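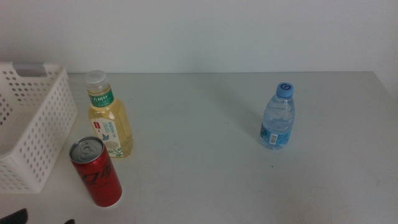
Unit 4. Packaging and the Price of a Drink
Course handout, Introduction to Retail Economics, Sindley
23 January 2021

1. Why the package matters

A bottled drink is a cheap liquid sold in a more expensive form. The buyer pays for the bottle, the cap, the label, the transport and the place on the shelf. In our model the drink maker Josar sells a bottle for 80 cents, and only 7 cents of this is the liquid. Please keep these two numbers, we will need them again in section 3.

2. Shape and label

The shape of a bottle has a cost and also a function. Square bottles fill a carton with less empty space. Ribs molded into a thin wall make it stiffer, so the maker can use less plastic. A label does two jobs: it gives the information the law asks for, and it helps the buyer find the brand quickly. For plain water the second job is larger — the products themselves are hard to tell apart.
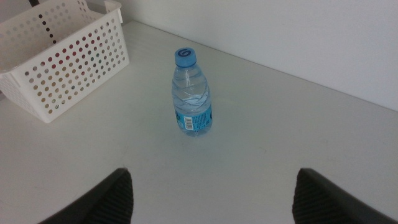 3. Transport

Water is heavy for its price. The Wosden warehouse in our model ships 2,535 cartons in February to shops 60 miles away. If the fuel price goes up, the cost per bottle rises by the same amount for cheap water and for expensive tea, but as a share of the price it rises more for the water.

4. Exercises

a) Calculate the share of the liquid in the Josar price.
b) Abugri sells the same drink in glass. List the costs that change.
c) Read chapter 5 before the next class and bring one label from home.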